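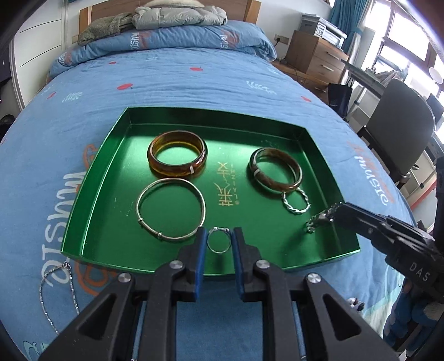 # Kettler hand-held grippers: setup and care

Notes for the pair of hand-held grippers used in the Kettler small-objects set. They cover fitting the pads, checking the linkage and getting the pair ready for a session. The recording format is in a separate file. Aroha Pryor wrote the first version; Jolene Wihongi looks after it now.

## What is in the set

- 139 sessions, all tabletop or bed-height
- 704 clips after trimming
- Objects: rings, bangles, chains, small trays and lids
- Both grippers are used in every session, one in each hand

Jewellery sessions are the hardest on the fingertips. A thin ring needs the two pads to meet squarely, and a chain will find any gap between a pad and its fingertip.

## Before a session

1. Wipe the blue pads with a damp cloth and let them dry. No alcohol — it makes the glue go soft at the corners.
2. Close the jaws slowly over a strip of paper. It should hold at the top, middle and bottom of the pads. If it slides out at the top, see "Pads" below.
3. Check the round screw heads where the links meet the fingertips. They should sit flush and not turn under a fingernail.
4. Open and close each gripper fully 3 times and listen for clicking.
5. Wipe the lens last, after you have finished handling the links.

Put on gloves before picking up the grippers. Fingerprints on the metal edges show up in close work under a window.

## Pads

Change pads in pairs, never singly. An old pad facing a new one closes off centre and a ring will tip as it is lifted.

Peel the old pad from the bottom, scrape off the glue with a plastic card and press the new one on with the jaws closed. Leave it clamped overnight. The Plikus pads are slightly thicker than the Goltell ones we started with, so the closed position has to be set again after a swap:

```
kettler-cal --side left --closed
kettler-cal --side right --closed
```

Run it for both sides even if only one was changed.

## Links and screws

Tighten a little at a time, going from one side of the gripper to the other. If a link feels stiff afterwards, back the screw off until it swings freely. Chain sometimes catches in the outer links, so open the jaws and lift it out with tweezers. Pulling it bends the link.

## Known problems

- Sessions recorded before March used the Goltell pads. They are marked `pad=g` in the index.
- 2 sessions have the left and right calibration files swapped. Fix still to do.
- Glossy trays give strong reflections under a fingertip, and the contact labels are less reliable there.

Spare pads and screws are in the Lovitell box with the drivers. Tell Jolene when you open the last packet.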